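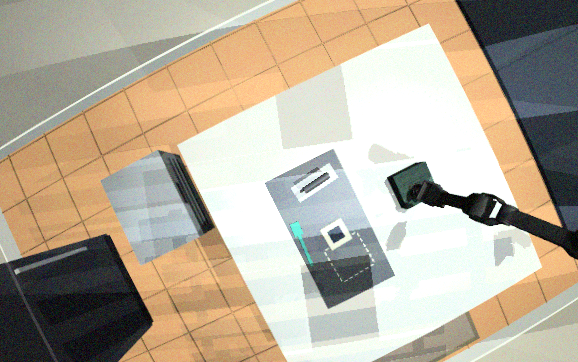

White tabletop with a grey mat, over orange-tan floor tiles.

Tabletop Resurfacing: Frequently Asked Questions
Putorwood Kitchens and Joinery

What does resurfacing involve?
We sand back the existing top, fill chips and old screw holes, then spray on a primer and two colour coats. A clear coat goes on last. The legs or base stay as they are unless you ask us to quote for them as well.

Which tops can you resurface?
Solid timber, MDF, veneer and most laminates. We don't take on glass, natural stone or anything that has been oiled in the past six months. If you're not sure what you have, send us a photo of the underside — it usually tells us more than the top does.

How big a table can you take?
The Astimlow workshop booth takes tops up to 2000 mm long. Longer tops can go to Draswood, but allow an extra week for transport.

How much does it cost?
A standard top starts at $196, including GST. Extra colours, rounded edges and heavy repairs are quoted separately. You'll get the full price in writing before any work begins.

How long will I be without my table?
Allow about 4 working days from drop-off. January is our busiest month, so book early if you need a table back before school starts.

Do you pick up and deliver?
Yes, within the Putorwood and Astimlow areas. Please clear the top and have the table somewhere our driver can reach without moving other furniture. We don't carry tables up more than one flight of stairs.

What finishes are available?
Matt, satin and gloss. Satin is the most popular for family tables. Gloss shows fine scratches sooner, particularly in dark colours. The Montes range covers whites and pale greys, and sample cards are at the front counter.

When can I use the table again?
Light use is fine the day after delivery. Keep tablecloths, rubber-backed mats and hot dishes off it for two weeks while the coating hardens.

How should I clean it?
Use a soft cloth, warm water and a little dishwashing liquid. Avoid cream cleansers, bleach and scouring pads — they dull the clear coat and the damage isn't covered by the warranty.

Can you match a colour I already have?
Usually. Bring in a drawer front or a paint chip at least as big as a matchbox. We can't match from a phone photo.

What if I change my mind?
You can cancel at no charge until sanding starts. After that we charge for the work already done.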